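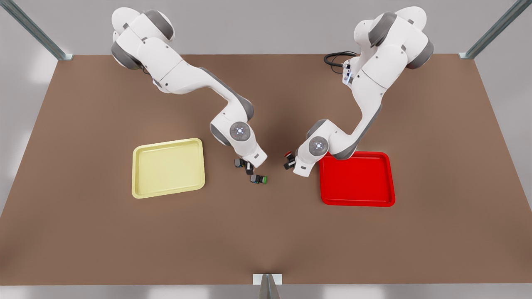
Speaker notes: Comparing Two Grippers in Simulation Before Purchase

Session: Sunday, second slot after the morning break
Speaker: Iida Hyvönen, Etby Handling Laboratory
Chair: Jörg Baumgart

Slide 1. Title and scope

Good morning, and thank you to Mr Baumgart for the introduction. I am presenting on behalf of the handling group at Etby. The work was carried out with Settimio Villa and Rodrigo Amaral, and the test plan was reviewed by Elfriede Rothe before any runs were started.

The talk concerns the choice between two parallel grippers for a two-armed sorting cell. The first is the Drosteck short-finger model. The second is the Petersen long-finger model. Both were tried in simulation on the same pair of arms, with the same controller settings wherever the settings could be shared. I shall say where they could not.

The picture on the title slide is taken from the simulator. Two white arms share one brown table, with a yellow tray on one side and a red tray on the other. I will come back to the narrow gap between the two grippers, as much of the talk is concerned with that gap.

(Leave the title slide up until the late arrivals are seated.)

Slide 2. The question put to us

The group was asked in August to recommend one gripper for the new cell. The request was for a single page. It became clear within the first week that a single page would not be possible, as the data sheets from the two makers do not measure the same things. One gives closing force at the fingertip, the other at the base of the finger. One gives stroke per finger, the other gives total opening.

We therefore proposed a common task, run many times over, and a common way of scoring it.

State plainly that no hardware had been bought at this stage. All results in the first part of the talk are simulated. A member of the audience at the internal rehearsal understood otherwise, and the slide has been changed.

Slide 3. The task

Small parts are placed on the table between the trays. Each arm picks up a part, and the part is to be put in the tray assigned to it. Green parts are assigned to the yellow tray and red parts to the red tray. Black parts without a coloured cap are to be left where they are.

The left arm and the right arm are named from the robot's own point of view. On the title slide, the right arm is therefore on the viewer's left. Please say this slowly. The convention is used in every table that follows.

A pick is scored as good when the part is in the correct tray, is at rest, and has not touched the rim on the way in. A part which strikes the rim and then falls inside is scored as a partial result. Mr Amaral argued for counting these as good. Ms Rothe did not agree, and the stricter rule was kept.

Slide 4. Number of runs

The full series contains 2901 runs, divided between the two grippers. The starting positions were drawn from the same list for both, so that any given layout of parts was met by each gripper in turn.

The odd total is correct. One run was repeated after a controller log was found to be incomplete, and the first attempt has been kept in the record. We have not removed it from the count.

(If asked: the incomplete log belongs to the Petersen series. It has no bearing on the result.)

Slide 5. Controller settings

Both grippers were driven through the Drernisel controller, using its position mode for approach and its force mode for closing. The approach speed was the same for both. The closing force was not. The Petersen fingers are longer and bend more under load in the model, and at the shared setting they let go of capped parts during the lift. Mr Villa raised the closing force for that gripper until the parts were held, and then fixed it for the remainder of the series.

This is a weakness in the comparison and should be stated as such. A strict comparison would hold the force constant. In the opinion of the group, a buyer would not run a gripper at a setting known to drop parts, and so each gripper was given the setting at which it would be used.

Pause here. There will probably be a question about compliance in the wrist. The wrist was treated as rigid in every run.

Slide 6. Results for single picks

For parts lying alone on open table, there is very little to choose between the two. The Drosteck gripper scored 94 good picks in every 100, and the Petersen gripper scored the same once its force had been raised. We looked at the two sets of failures separately. The Drosteck failures are mostly parts approached from a poor angle, where the short fingers leave little room between the gripper body and the table. The Petersen failures are mostly parts that turned between the fingertips during the lift.

The two kinds of failure call for different remedies. A poor angle can be corrected in the planner. Turning between the fingertips calls for a different pad, and the maker's pads for this model come in one pattern only.

Slide 7. Results for close work

This is the main slide. Please allow it more time than the others.

When both arms work near the middle of the table, the grippers come face to face. The free space between them is small, and the planner must keep them apart while still allowing each to reach its part. Where several parts lie in a tight group, one arm may have to wait for the other to withdraw.

The longer fingers were expected to do better here, as they allow the body of the gripper to stay further from the part. They did so on reach. They did worse on waiting time. The model gives each gripper a safety margin that grows with finger length, and the longer fingers caused the planner to hold back the second arm more often.

Mr Amaral reran a portion of the close layouts with the margin reduced. Waiting time fell, and there were 7 contacts between the grippers in the reduced-margin runs. The full-margin runs had none. We do not recommend the reduced margin, and these runs are reported separately from the main series.

Slide 8. Placing in the trays

Both trays are shallow, with rounded corners and a raised lip. The lip is the reason for the rim rule described earlier.

The Drosteck gripper has to come lower over the tray to release, and its body passes close to the lip. The Petersen gripper can release from higher up, with only the fingers inside the tray. On this measure the Petersen gripper is the better of the two, and the group was in full agreement on the point.

A related matter is the position of the forearm. When an arm reaches across a corner of its own tray to work near the centre, it takes away part of the overhead camera's view of that tray. The finger length makes no difference to this. It is a matter of where the tray is placed, and moving the trays outward is under discussion with the cell designer.

Slide 9. Limits of the simulation

The friction values for the coloured caps were taken from one batch of parts. The table is modelled as flat and even. The cable on the left arm is drawn in the model but has no stiffness, and it cannot snag. Mr Villa considers this last point to be the most serious, and he has asked that it be said aloud as well as shown.

Lighting was held constant throughout. The camera results should not be carried over to a cell with windows.

Slide 10. Recommendation

The group recommends the Drosteck short-finger gripper for the first cell, subject to a bench trial on one real arm. The reasons are the shorter waiting time in close work and the kind of failure seen in single picks, which can be dealt with in software.

The Petersen gripper remains suitable where deep trays are used or where the arms do not share a working area. Ms Rothe has asked that it be kept in the plan for the second cell.

Slide 11. Next steps

The bench trial will use the same list of starting positions, the same scoring rule and the same Drernisel controller. Closing force will be measured at the fingertip with a separate gauge. Results will be sent to those who leave an address with the chair.

(Questions. Refer pricing questions to Ms Rothe. The backup slides hold the full table of layouts and the pad drawings.)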